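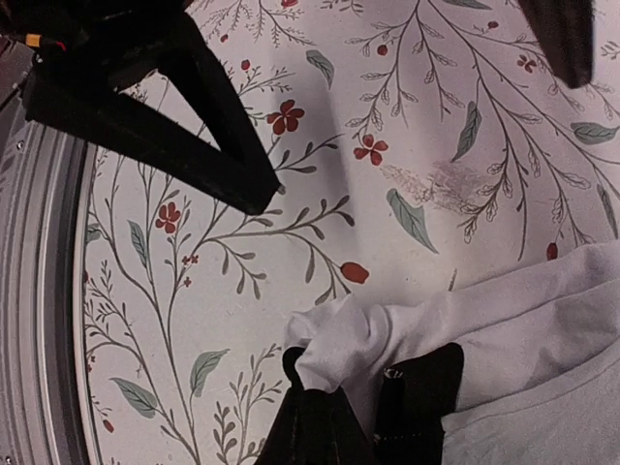
Pindik, atelier de teinture végétale, Istville
Cahier commun, avril

Matin, 8 h 15. Bain 793, garance sur laine. Enfin ! La laine Rozīte est arrivée hier soir, toujours aussi belle, un peu plus grasse que la précédente quand même. J'ai refait un lavage avant de mordancer, eau tiède et savon neutre, puis deux rinçages. La première eau était franchement jaune. À noter pour ceux qui prennent la suite : ne pas faire confiance à l'étiquette « prête à teindre ».

Pesée à sec : 400 g. Alun à 20 %, donc 80 g, plus un peu de crème de tartre. Dissous à part dans le petit seau, versé dans la cuve Droken avant les écheveaux, brassé, laissé monter très lentement. La Droken chauffe plus fort du côté du robinet, je tourne les écheveaux plus souvent qu'avec l'autre cuve. Une heure à température, puis refroidissement dans le bain. Je n'ai touché à rien jusqu'au début de l'après-midi et c'est une petite torture.

En attendant j'ai trié les échantillons rouges de l'hiver. Quelle famille ! Entre le brique du premier essai et le rose saumon du bain raté de janvier (trop de laine, pas assez de racine), tout y est. J'ai recollé les fiches qui se détachaient et remis les numéros au crayon, le feutre ayant bavé sur la moitié d'entre elles. Il manque toujours la fiche du bain à la craie, si quelqu'un l'a chez soi, merci de la rapporter.

Garance : racines entières cette fois, concassées au mortier puis trempées toute la nuit. J'ai jeté la première eau de trempage dans un bocal à part. Uldis Juška soutient que c'est elle qui porte les jaunes et les bruns, et qu'en l'écartant on gagne un rouge bien plus net. J'étais sceptique, je le suis beaucoup moins maintenant, voir plus bas. Le bocal est sur l'étagère du bas, ne pas vider, je voudrais y passer un bout de soie.

14 h. Laine mordancée dans le bain de garance, froide, racines enfermées dans un vieux collant. Montée la plus lente possible. Je m'étais fixé de ne jamais dépasser le seuil où le rouge vire au brun, alors j'ai coupé le feu plusieurs fois et laissé la cuve continuer seule sur son élan. L'odeur est merveilleuse, un mélange de terre et de betterave, tout le couloir en profite.

Premier prélèvement : orange, bien vif, presque carotte. Deuxième : on quitte l'orange. Troisième : ROUGE. Un vrai rouge, un peu chaud, très profond, avec ce côté légèrement poudré que la laine Rozīte donne toujours. J'ai couru chercher Uldis qui a eu la gentillesse de ne pas dire « je te l'avais dit ».

Une pincée de craie ajoutée en fin de bain, notre eau étant très douce. Un bout d'écheveau est resté sans craie pour comparer, attaché avec du fil de coton blanc (deux nœuds = sans craie, un nœud = avec). La différence se voit déjà mouillée, le bout avec craie tire vers le cerise.

17 h 30. Cuve éteinte, la laine passe la nuit dedans. Couvercle posé, torchon par-dessus.

Questions pour la suite :
Est-ce que le second bain donnera assez pour un corail ? Je garde les racines dans leur collant, il reste visiblement de quoi faire.
Faut-il refaire le même protocole avec les racines de l'ancien sac, pour savoir si le mérite revient au trempage ou à la récolte ? Je penche pour les deux, mais je n'ai aucune preuve.
Test lumière : prévoir des cartes à moitié masquées sur la fenêtre sud. Les anciennes sont à décrocher, elles ont fait leur temps.
Le vert. On n'a toujours pas de vert sauge convenable. Gaude légère puis trempage très bref dans l'indigo, en fin de vie de cuve ? J'aimerais tellement arriver à une petite gamme gris, sauge et rouge, comme ces imprimés à rameaux fins sur fond blanc : le rouge en toutes petites touches et beaucoup d'air autour. Pour le gris, la galle et un soupçon de fer devraient suffire, avec une laine qui n'a pas déjà crié sous le fer (relire la fiche du bain gris souris, fibre cassante, à ne pas refaire).

Ajout d'Uldis : d'accord pour le gris, mais fer dans une casserole séparée et jamais dans la Droken, sinon adieu les rouges. J'apporte la gaude.

Lendemain, 9 h. Rinçage. Très peu de dégorgement, l'eau s'est éclaircie au troisième passage. Écheveaux suspendus à l'ombre au-dessus de l'évier. En séchant le rouge remonte d'un ton et il est encore plus beau. Je prélève deux brins pour la fiche 793 et je remets les racines à chauffer pour le corail.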